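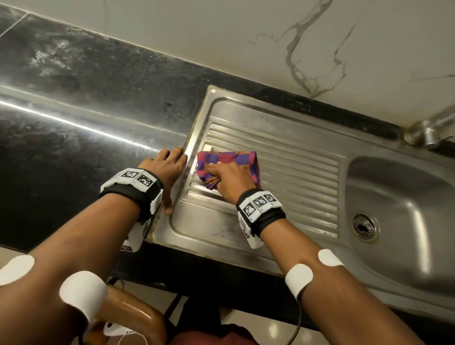
By our visits correspondent | Torurstead | July | Filed under: Out and about

Grerico opened its doors at Torurstead for an afternoon and I went along expecting to be sold something. The firm gathers examples of housework for a learning system it calls Morsy. The claim on the handout was 500 households "represented". Represented how, I asked, and got a second handout.

Most of the visit was one job, wiping down a steel drainboard with a folded checked cloth. Straps with printed square markers go round both wrists, and white pads are stuck to the forearms. The markers give the hand positions. What the pads add was explained to me twice and I still couldn't tell you.
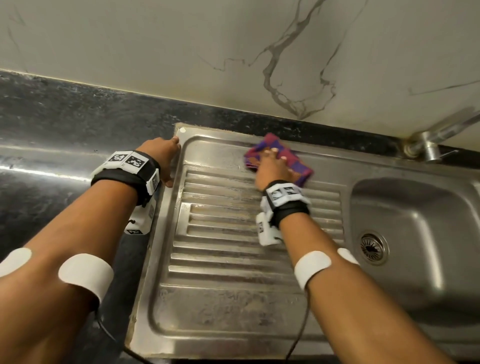
Cloth in the right hand, left hand on the rim of the drainboard.

Grerico wants 4,000 wipes before it trains anything. It has 104. I asked who decides whether a wipe is a good one, as the ridges hold grime that a single pass may well leave behind, and was told that Clerirer, the labelling partner, "scores for motion". So a tidy stroke over a dirty sink could pass.
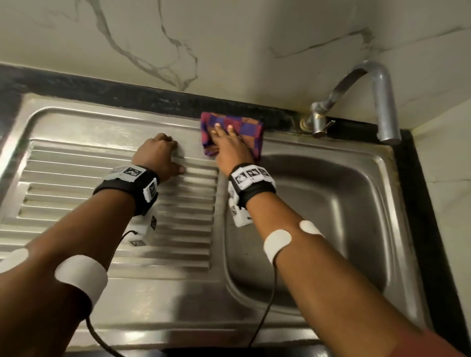
The back rim gets its own set of instructions, 8 lines of them, mostly on where the cloth should start. Grime along a wall seam doesn't get a line. I'd go back when they have the other 3,896, and I'd bring my own sink.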